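Chapter 7
The Kitchen Is Harder Than the Factory

Most of us have a chore we'd gladly hand over. Mine is the morning coffee, which I make half asleep and rather badly, and when I began planning this chapter I thought it would be the easy one - a capsule, a glass, a lever, done. A welding robot at a plant like Matsuda may repeat one motion 300 times before lunch, with every part waiting exactly where it was yesterday. Coffee seemed like child's play next to that.
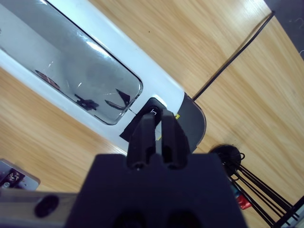 Fongchan Srithong, reading a draft of these pages, wrote in the margin that my comparison was unfair to kitchens: a welding robot never has to find its own parts, and she'd like to see one cope with a shiny lid or a see-through tank.

She's right, of course, and we'll come back to clear and shiny things in Section 2. For now, try listing what you do between wanting a coffee and having one. You choose a capsule, work it free, load it, set a glass under the spout, and close up. 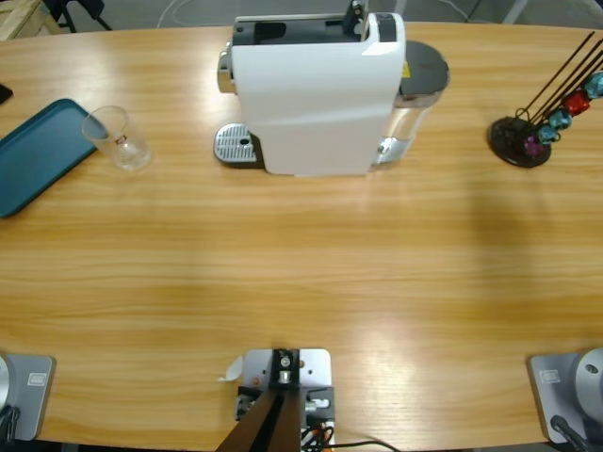

Figure 7.1 Coffee machine, glass and capsule stand on the work table.

Every one of those steps leans on the one before it. A glass set down a finger's width too far over means coffee on the table, however nicely the capsule went in.

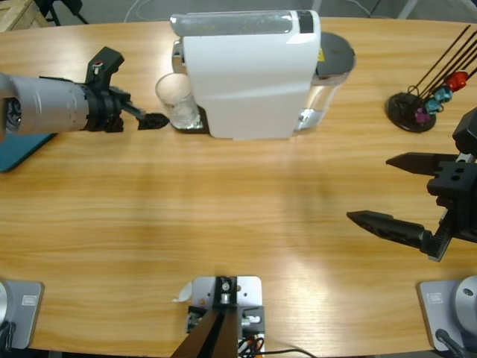
So when people ask me whether machines can do our chores yet, I tend to ask which part of the chore they mean, and how tidy the kitchen is.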